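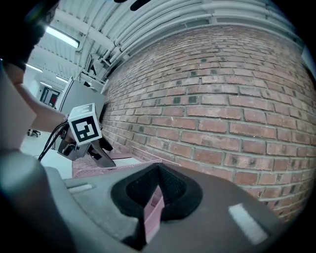

Brick Walls and the People Who Sell You Things for Them

A reader in Grellstead wrote in to ask whether she should seal the bare brick in the workshop she rents. The landlord wants it done, the landlord's brother-in-law sells the sealer, and the price came to 409 dollars for one wall. She wanted to know if that was a fair number. I would like to know what the wall is supposed to get in return.

Interior brick has become a sales category. When I started renting work space it was just what you got when the owner didn't want to pay for drywall. Now it has "character," and character apparently needs a coating, a primer under the coating, and a fresh coat of both every few years. The dark bricks mixed in with the red ones get pointed at as if they were a symptom. In most old walls, a dark brick is a brick that sat closer to the heat when it was fired. It came to the job that way and the mason laid it anyway. If a dark patch spreads or changes with the weather, that's another matter, and a coating is the last thing you want over it.

I called Macario Zepeda, who has repointed more walls in this county than I have looked at. He was polite about sealers for the first minute or so. After that he told me to have people rub the wall with a dry hand. If the hand comes away with a bit of dust, vacuum the wall with a brush attachment and go to lunch. If the mortar comes out in crumbs you can pick up, you have a mortar problem, and you can paint any product you like over it and still have a mortar problem in December.

He does allow for one case. If you do fine work right next to the brick and the grit keeps landing in it, a breathable masonry sealer may help. "May" was his word. He wouldn't do the whole wall, only the stretch by the bench, and he'd try a patch behind a cabinet first to see whether it turned shiny. They often turn shiny.

While we're on the subject, the Prernent people have been leaving flyers at the Fontes Street buildings again, this time for ceiling work. The pitch is that exposed pipes under a white corrugated ceiling look "unfinished" and that a drop ceiling would save on heat. Maybe it would. The flyer gives no figures, and I asked twice. What I can tell you is that the day a fitting drips, you will want to see which one it is without pulling down panels. Paint the pipes the same white as the ceiling and after a week you'll stop noticing them.

Lights I'm less sure about. Fluorescent tubes over brick make the mortar look gray and the people look worse, and I've heard good things about warmer replacements. I have also heard them from a man selling warmer replacements. Change one fixture, work under it for a month, then decide about the others.

As for the reader in Grellstead, I told her to get the 409 dollars broken down into labor and product, in writing, and to ask what her lease says about who pays for walls. She has asked. The brother-in-law is getting back to her.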